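Ulterdale Robotics Club: recording your first shirt-folding set

You have been handed the gripper and a link to this page, and Murali Naidu has gone to put the kettle on. Charge the handset first. Then name your folder with your initials and the task, in lower case, or the script will file it under someone else.

We want 100 folds from each member before December. Ten in a sitting is plenty. Wálter Flores once did the lot in an evening and still speaks of T-shirts with some bitterness.
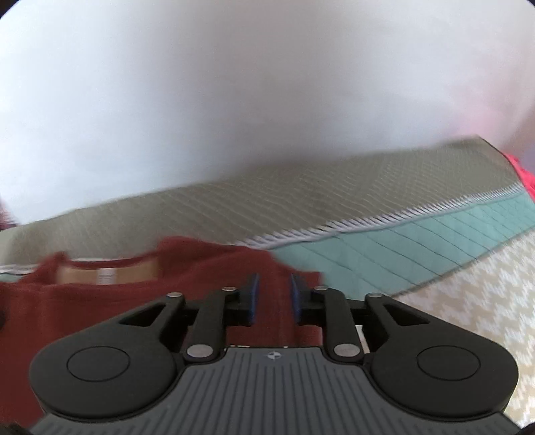
Start each fold slowly. Squeeze the handle until the fingers close, let go, and check that both open evenly before you go near any cloth. Lay the shirt out flat on a bed, neckline showing, and bring the blue pads down over the fabric with a narrow gap between them. A rust-red shirt on a grey-green quilt is easy to tell apart – grey on grey is a wasted afternoon.

Pinch, lift, carry across, release. If you drop it, keep going and pick it up again. Dropped shirts are useful to the model, and we have no shortage.

Upload to the Jileck drive when you finish. Fold 441 is missing, so please stop asking.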